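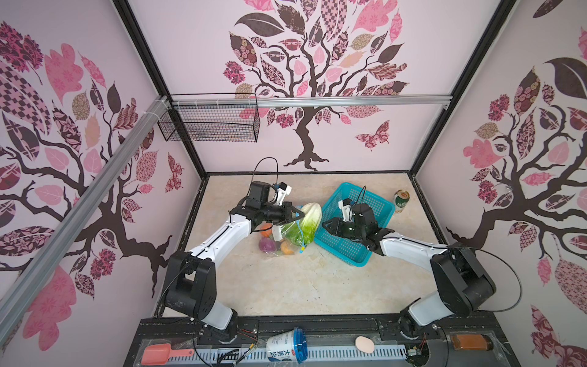
Do produce bags need to be emptied before the groceries get sorted?
Leave everything in the bag until the basket is in place, then take things out one at a time, biggest first.

Grostach Groceries: README

Hi! I put this collection together because I wanted a decent set of ordinary grocery unpacking, the kind that goes on in any kitchen after a trip to the store. Bags, baskets, vegetables, fruit, a can or two. It covers 366 sessions, split into 7 folders, and I've been adding to it on and off since September.

What's in the groceries

Mostly produce. Napa cabbage shows up a lot (I like it, it's cheap, and it has a nice awkward shape), along with onions and orange fruits. I label that last group "orange fruit" and leave it there – my first round of labels tried to split oranges from tangerines and I got it wrong so often that I merged them. Drinks are a separate group. A beer can is labeled "can", whatever is printed on it.

Bags are clear plastic, and "tied" in the notes means closed at the neck. I don't record what kind of tie. If that matters to you, you'll have to go through and add it yourself, sorry!

Baskets

The plastic mesh basket is where produce is supposed to end up. "Basket empty" in the notes means empty at the moment the note was made and nothing more. There's a wire mesh one too, labeled "wire basket" so the two don't get mixed up. In folder 2 I called both of them "basket" for a while before I caught it, so please go by the color column there.

The backdrop

Pink walls, big trees with patterned leaves, a couple of butterflies. I wanted something busier than plain white, and the checks and florals do make you look twice at where an onion ends and the wall begins. The floor is a beige marble pattern. Folders named "santoro" and "villmont" are just my nicknames for two shopping lists, so don't read anything into them.

How the notes work

Each session has a short text file with 6 fields: list name, items, bag state, basket state, basket color, and remarks. Remarks are freeform and sometimes grumpy. Blank means I had nothing to say.

Known problems

Onion colors are inconsistent. I wrote "red" early on and "purple" later for the same sort of onion – treat them as one.

A few item lists count the bag as an item. I'm fixing those as I find them.

Using it

Help yourself for anything noncommercial. If you mention it somewhere, call it Grostach Groceries. Corrections go in the Datovetti tracker, with the folder name and the session number in the title.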